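Do Lucky Charms Really Work?

A page for curious readers, ages 8 to 12

Maybe you have a lucky coin. Maybe your grandmother hangs a glass eye by the front door, or your best friend won't take a spelling test without a certain rubber frog on the desk. People all over the world carry small objects that are supposed to bring good things or keep bad things away. Shops sell them too, and some of them cost a lot of money.

So do they work? That is a fair question, and you are allowed to ask it, even if a grown-up tells you it's rude.

What is a charm?

A charm is an object that people believe has a special power. If it is worn to keep danger away, it is often called an amulet. If it is meant to bring something good, such as love or money, it may be called a talisman. People mix up the two words all the time, and you don't need to worry much about it.

Charms can be made from almost anything. Stones, shells, seeds, teeth, feathers, bits of metal, knotted string and folded paper with writing inside have all been used. Some are very old. In ancient Egypt, people wore little beetles carved from stone. In ancient Rome, children wore a small pouch or locket around the neck to protect them while they grew up.

For some families a charm is part of their religion. For others it is a habit, or a gift from someone they love. Those are real reasons to keep an object. They are a different matter from the claim that the object can change what happens to you, and that claim is the one we are going to poke at.

The Panau stone

Let's look at one charm closely. In the gift shops of Panau you can buy a smooth gray pebble with a hole through it. The card that comes with it says the stone was "blessed by the sea" and will bring the owner calm sleep, good grades and safe travel. The card also says that 417 happy owners have written in to say it worked.

That sounds like a lot of people. Stop and think about it, though. How many stones were sold? The card doesn't say. If the shop sold 420 stones, then 417 happy owners would be amazing. If it sold many thousands, then most of the owners never wrote in at all, and we have no idea how things went for them.

Here is another thing to wonder about. Who writes a letter to a stone company? Someone who got a good grade might. Someone who got a bad grade and lay awake all night probably threw the stone in a drawer.

There is also the matter of the sea. Every pebble on every beach has been washed by the sea. What did the sea do to this one that it didn't do to the others? The card is silent.

Why charms seem to work

Your brain loves patterns. This is mostly a good thing, because patterns help you learn that dark clouds bring rain. Sometimes, though, your brain finds a pattern that isn't there.

Say you wear a lucky bracelet to a soccer game and your team wins. You remember it. Next week you wear it and your team loses. You tell yourself the other team was just really good, or that the bracelet was on the wrong wrist. The win counts for the bracelet, and the loss doesn't count against it. Played that way, the bracelet can't lose, even when your team does!

Scientists have a name for this. They call it confirmation bias, which means noticing the things that agree with what you already think and letting the rest slip by. Everybody does it. Scientists do it too, and that is why they write their results down before they decide what they mean.

Feelings matter as well. If a charm makes you feel calm, you might do a bit better at something hard, such as singing in front of the whole school. In that case something did help, but it was the calm that helped. You may be able to get calm in other ways, such as slow breathing or plenty of practice, and those don't come with a price tag.

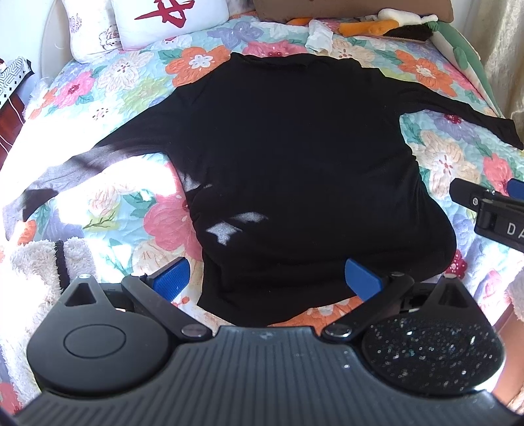 Can a charm protect you from getting sick?

There is no good evidence that any stone, bead or bracelet can stop an illness. Washing your hands, getting enough sleep and seeing a doctor when you need one are much better bets. If a seller says a charm can take the place of medicine, tell a grown-up you trust, and don't buy it.

The great bracelet test

Talking about whether charms work can go on forever. A test gets you further. A school in Bowen tried one a while back, and it is easy to understand.

The students used a copper bracelet made by a company called Mesora. The company said its bracelets were "charged with lucky energy" and would help the wearer win games of chance. The class also got some plain copper bracelets from a hardware and craft store. They looked just the same. One teacher put the bracelets into paper bags and kept a secret list of which was which, so the students didn't know what they were wearing.

Then they flipped coins. Each student called heads or tails before each flip and wrote down whether the call was right. There were 29 students in the class, and they kept going until they had a big pile of results. The "lucky" bracelets were worn for 683 of the flips. If luck had nothing to do with it, you would expect close to half of the calls to be right, and that is what they got. The plain bracelets did just as well.

Does this prove that no charm anywhere has ever worked? It doesn't, and we should be careful about saying so. It shows that these bracelets didn't help with this game. But Mesora said they would, so it's Mesora that has some explaining to do.

Notice the secret list. If the students had known who had a "lucky" bracelet, they might have tried harder, or cheated a tiny bit without meaning to. Hiding the answer from the people in a test is called "blinding." Nobody wears a blindfold.

Old doesn't mean true

Sellers like to say that a charm is ancient. A catalog called Womine sells a string of wooden beads with the words "trusted for a thousand years" printed on the box. Maybe the beads do copy a very old design. People also believed for a very long time that the Sun went around the Earth. Being old tells you that an idea lasted. You still have to check whether it's right.

The same catalog charges up to 43 dollars for one string. A nice set of beads might be worth that to someone who likes how they look, or who uses beads to keep count of prayers. That person is paying for beads. A person who pays extra for the luck is paying for something that can't be weighed, measured or returned to the store.

Questions to ask

When somebody tells you an object has a power, try asking these.

What exactly is it supposed to do? "Brings good energy" is so fuzzy that it can never be wrong. "Helps you roll sixes" can be tested.

How would we know if it didn't work? If the answer is "you didn't believe hard enough," watch out. That is a way of blaming you when the charm fails.

Is the person telling me this also selling it?

What happened to the people it didn't work for?

Being fair to people

You can ask hard questions about a charm and still be kind to the person who wears it. If your aunt has a little silver fish that belonged to her mother, she may know perfectly well that it doesn't do magic. She may like to hold it and remember someone. Or she may believe in it with all her heart. Either way, grabbing it and yelling "Fake!" isn't science. It's bad manners.

And if you have a lucky coin of your own, you don't have to throw it out. Try a test with it first. Flip a different coin one hundred times with the lucky one in your pocket, then one hundred times with it in another room, and call each flip before it lands. Write everything down – the wrong calls too – and get a friend to check your adding.

Words to know

Amulet: an object worn to keep harm away.
Talisman: an object meant to bring something good.
Confirmation bias: noticing only what fits your idea.
Blinding: keeping part of a test secret so that people can't change the result, even by accident.
Evidence: facts that help show whether something is true.

Page last checked 1 Nov 2024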